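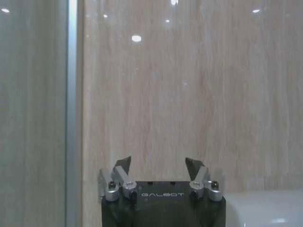

Wrist view, open fingers, GALBOT lettering readable between them.

Ernuvska bathroom task, remote control demos — pre-session and in-session check
Site: Zomongate unit, bathroom 9
Date: Tuesday, September 22, 2020
Checked by: Kieran Ó Briain
Task: toilet brush, pick from holder / scrub / return

1. Wrist cameras. OK. Both fingertips in view when open. Tile is glossy, ceiling lights come back as bright spots. Lower exposure one step if the operator complains.

2. Gripper hardware. OK. Screws at knuckles checked by hand, both sides. Left fingertip pad getting tired, order a spare from Pakent.

3. E-stop. OK. Tested from operator chair and from the hall. Hall one is stiff.

4. Floor. OK with comment. Drain grate sits left of the toilet, keep the base wheels off it. Wipe before every block of 10 demos.

5. Grasp on brush. OK. Left gripper takes the white handle, right stays open and out of the way. Close slow — operator was snapping it shut and the holder tipped twice. Speed cap now 35 percent.

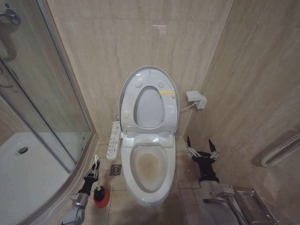

6. Clearance, left side. NEEDS ACTION. Bidet control panel sticks out at an angle, right over where the brush comes up. Lift straight, then go across. Do not drag the forearm over the buttons. Geraghty want foam on the panel edge before next block, I agree.

7. Clearance, right side. OK. Power cord runs from the outlet to the toilet, right arm must not go behind the seat at all. Told both operators.

8. Start pose. Lid and seat up, brush in red holder, both grippers empty and open.
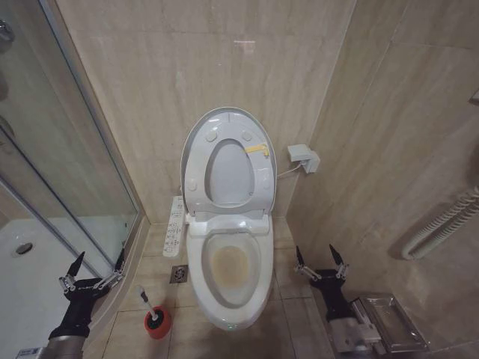

If any of those is wrong, stop recording and reset, dont fix it with the arm. We lost 25 demos last time to mixed starts and I am not relabeling again.

9. Lid-down demos. Seperate folder. Operator starts with lid closed, brush in holder, nothing gripped. Keep the left fingers short of the shower base on the way in.
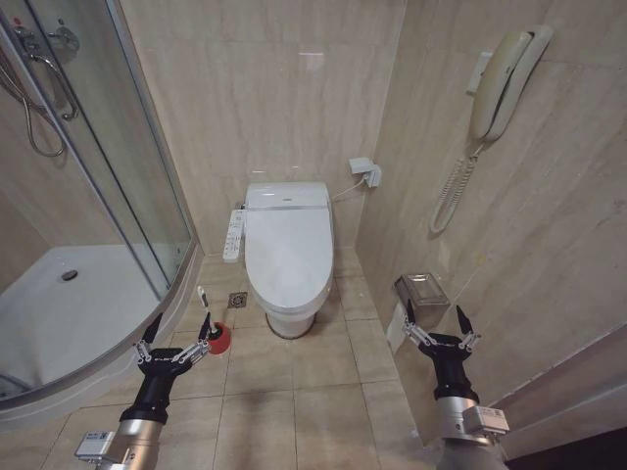 Lid opening goes with the right hand only for now. Phone cord on the right wall is a snag risk if the elbow comes up high — tie it back or keep the elbow low. Not signed off untill that is done.

10. Shower glass. OK. No contact today. Soft limit on left elbow still set from last visit, leave it.

Open items: foam on panel, phone cord, spare fingertip pad. Recheck in November or sooner if Pakent ship early.

K. Ó B.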